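Software Engineer, Manipulation Planning
Zoltuteck, Prenden office, full time

We are hiring one engineer for the planning group, starting in April. You will report to Pei-shan Hsu and work mostly on Jara, our motion planner for two-arm cells.

What you will do
Maintain the collision checker and the trajectory code
Cut planning time for shared-workspace moves
Review logs from test runs and fix what they show
Write tests that run in simulation before anything goes to hardware

What we need
Strong C++ and working Python
At least 2 years on planning, control or perception code that ran on real arms
Comfort reading other people's code

ROS 2 experience helps. A degree does not matter to us.

To apply, send a resume and one code sample, no more than 2,000 lines, to Nermina Softić. The interview includes a planning exercise on a cell with both arms mounted on one rail. You get a bin with a screwdriver in it, and you write the code that picks a grasp and keeps the other arm clear. Cable slack counts as an obstacle.
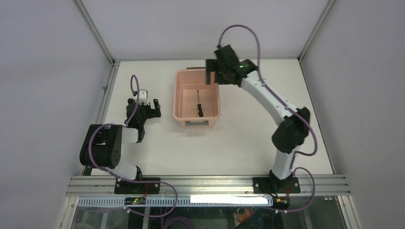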